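Search this site: Type and press Enter

How to Clear and Reset a Glass Coffee Table

A glass coffee table is a fine thing to own if you like knowing where every crumb in your home is at all times. Mine has a rounded teardrop top, chosen by my husband Tobias, who has never wiped it. It holds a tray, a plate and whatever the household has put down since breakfast. I reset it every Friday before supper, and this is the method I've settled on.

You'll need a tray with a raised rim, two cloths, paper towels, a crate or box, and a bottle of plain glass cleaner. The fancy kind smells better and streaks the same.

Step 1. Bring everything to one end

Don't start by carrying things to other rooms. You will get as far as the kitchen, find a sandwich, and that will be the afternoon. Slide the bottles, cans and jars to the narrow end of the table first. Anything lying on its side gets stood up, spray cans included, and check that the caps are on before you do it.

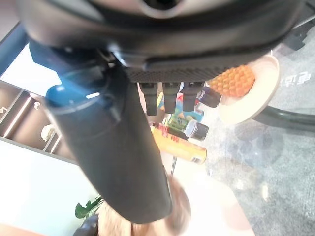
Small things are the ones that get away from you. A little jar will hide behind a box for a month, and by October you've bought two more of the same. Pull each one forward and make up your mind about it. If you can't say what's in it, it doesn't live on the coffee table.

Step 2. Empty the tray and wipe it

Take everything out of the tray, even if it all looks respectable. Wipe the inside first, then the rim, then the corners, where the crumbs hold their meetings. A white plastic tray shows every mark, so you at least know when you're finished. Turn it over and wipe the bottom too. A gritty tray will scratch the glass, and a scratch is with you until you move.

Roll up a paper towel and keep it within reach on the table for drips. My sister-in-law Lowri Hughes folds hers into squares. She also irons pillowcases.
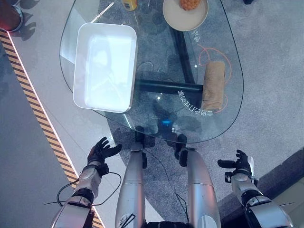

Step 3. Do the glass in two passes

Spray the cloth, and keep the bottle pointed away from the carpet. Work from the middle out to the edge on the first pass, lifting things as you come to them. Then go over it with the dry cloth in the other direction. Any streak you see now on one side is on the other side, so get down on the floor and do the underneath as well. While you're there, say hello to the cables.

If there's lettering on your glass, find out which face it's on before you scrub. Some of it comes off with more enthusiasm than you'd like.

Step 4. Decide what goes back 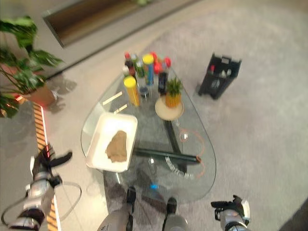

Tall things belong at the far end, away from the sofa and the elbows. I used to spread them out evenly, and the table looked like a chessboard late in a bad game. Now they stand in one group, the way the yellow-lidded cans and red-capped bottles do, with the short can tucked in among them. The pineapple planter gets the round wooden plate to itself, off to the right. The overflow goes in the black crate on the carpet. Sort the crate when it's full, or when a guest asks about it.

Step 5. Leave some glass showing

Stop before the table is full. You want room for a cup, a book and one foot, if you're that kind of family. Put the tray back on the side you sit nearest, and give it one job. Snacks or remotes, pick one.

Loose sticks, pens and the like can go in a jar if you have a spare. I have three, see Step 1.

Stillholm Home Notes | Contact | Copyright Stillholm | Back to top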